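Open morning at Tatero, notes from the visit

Got there at 7, coffee in paper cups, badge that wouldn't stick. February, still dark out. Yolanda Gallagher from operations took our group around. Nearly 90 people signed up, she said, so they split us and kept us moving. Writing this on the train, excuse the mess.

Tatero runs break rooms and guest lounges for office buildings. Stocking, clearing, wiping down, 18 buildings now. Used to be all carts and people. Now arms do part of the clearing and shelf work, on software from Trasix. Main floor first (loud, didn't catch half of it), then the training rooms, where the crews learn to work with the arms before they go out to a site.

Most of my time went here. Drinks and snacks, the small stuff. Emmett Alcantara trains the crews, eleven years pushing a cart before that. His knees are better, he said. His evenings too, the late clearing round is gone in most buildings. What he doesn't like: the log. Every dropped or crushed item gets typed in, and it was 582 entries last month across all sites. "I used to just pick it up." 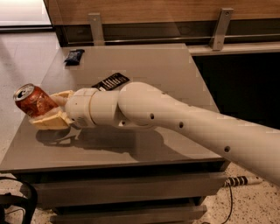 Did anybody lose their job over the arms?

Gallagher says there were no layoffs, but four people who left last year were not replaced, and the evening shift got folded into days. Pay went up a step for anyone who finished the training.

Asked Emmett the same thing later by the elevators. Same story from him, only he added that two of the four left becuase of the shift change. One had a second job in the mornings. Worth knowing.

Cans are the easy part, apparently. Flat packs are what the trainees moan about, slick wrappers too. Yao-tsung Kong from Trasix gave a short talk on grip pressure, lost me after the second chart. Good handout though, ask me for a copy.

Lunch was sandwiches. Talked to a woman from Cilura who is looking at the same setup for hotels, she wanted to know who cleans the fingers. Crew does, end of shift, on the clock. Took them a while to get the "on the clock" bit agreed.

Missed the Ambrose demo, train at 2. Ezekiel stayed on for it and will send his notes arround.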